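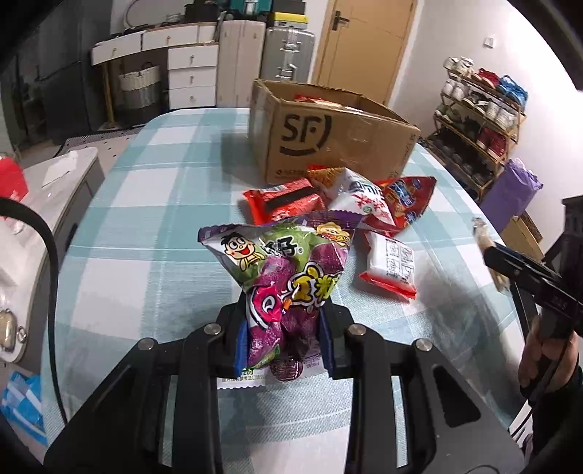 The stairs were easier than we feared, wrote one guest who stayed with us in September, and the bed in the small room was the best of our whole trip. We thank her for these words and we keep the rest of the page practical.

Flutska Apartment, Pollville
Holiday rental, second floor, no elevator

The apartment is located on the quiet side of Pollville, a short walk from the lake path. It has 2 bedrooms, a living room with a sofa bed, a kitchen and a bathroom with shower. The size is 77 square meters. It is suitable for up to five persons, but four will be more comfortable.

Kitchen
Stove with oven, refrigerator with small freezer, kettle, coffee maker. Please bring your own coffee filters — the shop downstairs does not always have them.

Heating and water
Heating is included in the price from September until spring. The hot water tank is not large, so two long showers one after another are not recommended.

Arrival
Check-in is from 3 p.m. The keys are in the box beside the street door, and you receive the code by e-mail the evening before. If you arrive by bus, get off at Jeon and follow the street down to the pharmacy.

Parking
One place in the yard, free of charge. Large vans do not fit under the gate.

Prices
One week, high season: $914
Final cleaning and bed linen are included. Towels can be rented.
Whole winter stay, four months: $3,647, electricity is paid separately by the meter.

Pets
One dog is welcome after agreement with us. Please tell us at booking.

Booking
The apartment is managed by Flallumness Rentals. Send us your dates and the number of persons, and we answer normally the next working day.

Page updated 19 Jan 2019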